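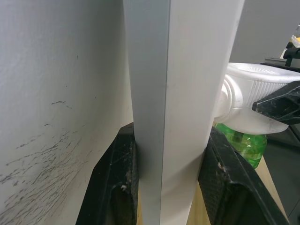
Last modified: September 15, 2022

Week 2 handout: Light, shadow and the corner of a box
Introduction to Observational Drawing
Instructor: Soudabeh Parsa

Welcome back! Last week was all line, and I know a few of you went home dreaming about ellipses. This week we start on value, meaning how light or dark something is, and I have been looking forward to it since April. It's the week when drawings start to look solid, and it happens fast.

Value before colour

Squint at anything in the room. The small stuff drops out and you are left with a handful of big shapes, some light and some dark. Those shapes are what we're drawing tonight. Leave the coloured pencils in your bag (you'll get them back in Week 6, I promise).

A white object is the best teacher for this. Everyone "knows" it is white, so everyone wants to leave the paper blank, and then the thing has no form at all. Take a tall white box with one corner toward you. The face turned to the light is off-white. The face turned away is pale grey, sometimes a much darker grey than you'd believe until you hold your value strip up beside it. Same paint, same material, two values. The edge where they meet doesn't need an outline. Put one value against the other and the edge turns up by itself, and the first time you see it on your own page it's a real thrill.

Words we'll be using

Local value: how light or dark a thing is in itself, before you think about the lighting. Snow has a light local value, coal a dark one.

Plane: a flat area of a form that faces one way. A 90 degree corner gives you two planes with a clean break. A cheekbone gives you dozens with soft breaks, and we'll get there.

Form shadow: the part of the object that is turned away from the light.

Cast shadow: the shadow the object throws on something else. Usually crisper near the object, fuzzier as it travels.

Reflected light: light bouncing back into the shadow from the table or a wall. Beginners nearly always make it too bright. It still belongs to the shadow family, so keep it darker than anything in the light.

Exercise 1: the value strip

Rule a strip with 4 boxes. Leave the first as bare paper, make the last as dark as your softest pencil will go, then fill in the two between so the steps look even. Cut it out and keep it in your sketchbook. You will use it every week until the end of term, so don't lose it!

Exercise 2: box on the table

Use any plain pale box. Put one lamp to the side and switch off the overhead light if you can. Turn the box until one face is clearly lighter than the other.

Block in the outline lightly, and check your verticals against the side of the page. Fill the whole shadow side and the cast shadow as one flat shape. Then stop and look for a good minute. Only after that, adjust: a little darker at the corner, a little lighter where the table bounces up, a soft tone over the lit face if the strip tells you it isn't bare paper.

Smudges, dents and writing on the box come last, or never. I've seen lovely drawings ruined by somebody falling for a barcode.

Exercise 3 (at home)

Same box, lamp moved to the other side, 20 minutes. Then again with no lamp, just window light on a cloudy day. The second is harder because the two faces get very close in value. Bring both, even if you hate one of them. Those are often the ones we learn the most from when they go up on the wall.

Materials for next time

HB, 2B and 6B pencils, kneadable eraser, sketchbook, one sheet of mid-grey paper. Any brand is fine. If the grey paper is sold out, the inside of a cereal box does the job very nicely.

We'll pin up the homework in the first half of class and move on to cylinders after the break. Bring a mug!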